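Sat 7 September

Long day on the Tamholm audio, and I have a headache to show for it. That's the leaked newsroom recordings, the batch the Nusby people passed along to us. I got through 407 minutes of raw sound on the Vilela setup before my ears gave up. Most of it is morning meetings – lots of chair noise, lots of people talking over each other about what leads the hour.

Auto transcript is still bad with names. It wrote "clusters" for Clusten every single time, so I ran a find and replace and then had to undo half of it (sometimes they really did mean clusters!).

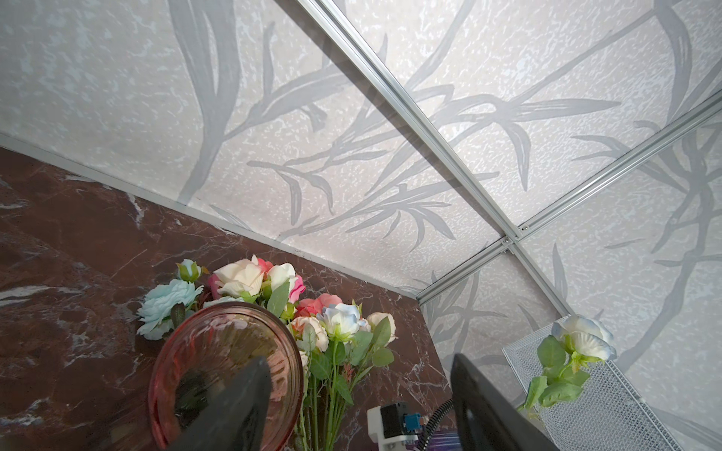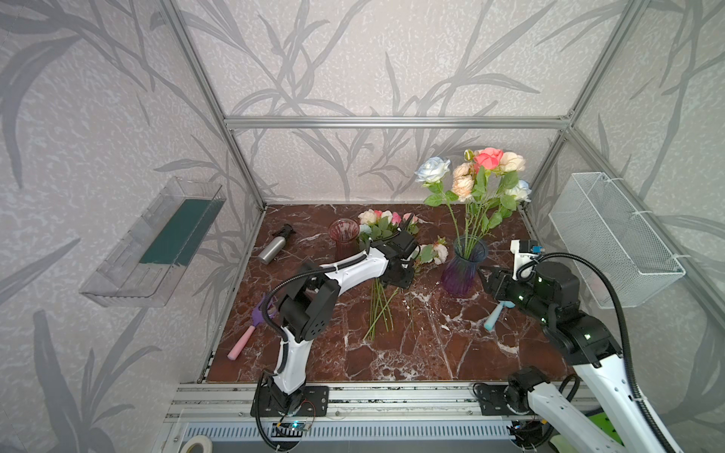 Leaf-print panels and aluminum rails, both shots.

File 2225 is the one to hear. Two editors argue over whether to hold a story until January, and the audio is clean enough to quote. I want a second listener on it before we post a word. File 400 has a hum all the way through, tried a notch filter, helped a little.

Still to do: fix the time stamps on the afternoon files, and back up the whole drive again. Also buy better headphones.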